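Dos noches en Tranarham en febrero: ¿merece la pena el desvío a Culus?

Foro de viajes > Escapadas y rutas en tren

marejada_sur

Hola a todos. Vamos en febrero mi pareja y yo, dos noches en Tranarham, llegando en tren a primera hora de la tarde. Es la primera vez que vamos y no tendremos coche. La idea es dedicar la tarde de llegada al casco viejo, el día siguiente completo a los museos y el puerto, y la última mañana no lo tengo claro.

He leído que mucha gente aprovecha para acercarse a Culus, que está a una hora larga en autobús, y ver el monasterio y el mirador. En otras páginas dicen que en invierno no compensa porque medio pueblo está cerrado y hay pocos autobuses de vuelta. Nuestro tren de regreso sale a las siete de la tarde.

También me gustaría saber en qué zona conviene dormir. Tenemos vistas dos opciones, una junto a la estación y otra en el barrio de Millet, que sale algo más cara pero parece tener más ambiente. Presupuesto total para los dos, sin contar el tren, 400 euros. No somos de restaurantes caros, pero nos gusta cenar bien una noche.

Gracias de antemano.

bota_y_mochila

Yo iría a Culus solo si os levantáis temprano. En invierno hay un autobús que sale de Tranarham a las ocho y diez de la mañana y el siguiente ya es a las once y media. Si cogéis el segundo vais a ver el monasterio con prisas y el mirador lo vais a tener que dejar. Con el primero estáis allí antes de las nueve y media, desayunáis en la plaza y subís al mirador con calma. La subida son unos veinticinco minutos a paso normal, por camino empedrado en el primer tramo y de tierra después. Si ha llovido, llevad calzado con suela decente.

El monasterio abre a las 10 y cierra a mediodía para la comida. La entrada se paga en efectivo. No hay consigna, así que las maletas dejadlas en el alojamiento de Tranarham y pasáis a recogerlas por la tarde.

Para volver tenéis autobús a las dos y cuarto y otro a las cinco. El de las cinco no os lo recomiendo con un tren a las siete, porque cualquier retraso en la entrada a la ciudad os deja sin margen. Con el de las dos y cuarto llegáis con tiempo de comer tarde y dar una última vuelta.

Mirad los horarios en la propia estación el día que lleguéis. Los que salen en la web de la compañía a veces son los de verano y no los cambian hasta la primavera. 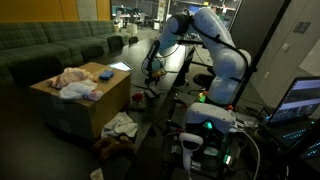 En cuanto al alojamiento, Millet sin dudarlo. La zona de la estación es cómoda para llegar y para irse, pero por la noche no hay casi nada abierto y acabáis cogiendo el tranvía para cenar. Desde Millet se va andando al casco viejo en un cuarto de hora y al puerto en poco más. Pedid habitación que no dé a la calle principal, donde pasan los camiones de reparto desde las seis.

Con 400 euros para dos noches vais bien. Nosotros pagamos 100 por noche en una pensión de Millet con desayuno, en temporada baja, y nos quedó la otra mitad para comidas, autobuses y entradas. El desayuno era sencillo, pan, embutido, fruta y café, pero suficiente para no tener que comer hasta las dos.

Para la cena buena, buscad en las calles de detrás del mercado. En el puerto se come peor y se paga más, sobre todo en los sitios con la carta en cinco idiomas en la puerta. En invierno muchas cocinas cierran a las nueve y media, tenedlo en cuenta si venís con horario de cenar a las diez.

lluvia_en_andén

Culus en invierno no. Fui una vez y hacía un frío horrible, estaba cerrado el bar del mirador y no se veía nada por la niebla. Quedaos en la ciudad.

tresparadas

No estoy del todo de acuerdo con lo anterior, aunque entiendo que con niebla sea una decepción. Depende mucho del día. Lo que hago yo es no comprar el billete de autobús hasta la víspera por la noche. Fuera de temporada no se llena nunca y el precio es el mismo.

Si sale mal tiempo, tenéis una alternativa más cerca, Skedska. Es un pueblo pequeño en la línea de cercanías, a 2 paradas de la estación central, con trenes cada media hora. Tiene una iglesia que se ve en diez minutos, una calle con soportales por la que se puede pasear aunque llueva y un par de cafeterías donde hacen tartas. No hay que dedicarle más de dos horas. A favor tiene que no dependéis de un autobús para volver, y si os aburrís cogéis el siguiente tren.

Sobre el plan del segundo día, ver los museos y el puerto el mismo día es factible, pero empezad por los museos. El marítimo es el más grande y se os puede ir en él la mañana entera. El municipal es gratis la última hora de la tarde, pero a esa hora en febrero ya es de noche y el paseo del puerto pierde bastante. Yo haría el marítimo por la mañana, comida, puerto con luz, y el municipal al final.

El bono de transporte de la ciudad no os sale a cuenta si dormís en Millet. Sirve para el tranvía y el cercanías hasta Skedska, pero no para el autobús de Culus, que es de otra empresa. Con billetes sueltos gastaréis menos.

marejada_sur

Muchas gracias, me ha servido mucho. Hemos reservado en Millet, habitación interior, y dejamos la última mañana abierta entre Culus y Skedska según el tiempo. Una duda más para quien lo sepa: ¿en el autobús de Culus se puede pagar con tarjeta o hay que sacar el billete en taquilla?

bota_y_mochila

Al conductor solo en efectivo. En la taquilla de la estación aceptan tarjeta, pero abre a las ocho, o sea que para el primer autobús id con el billete comprado de la tarde anterior.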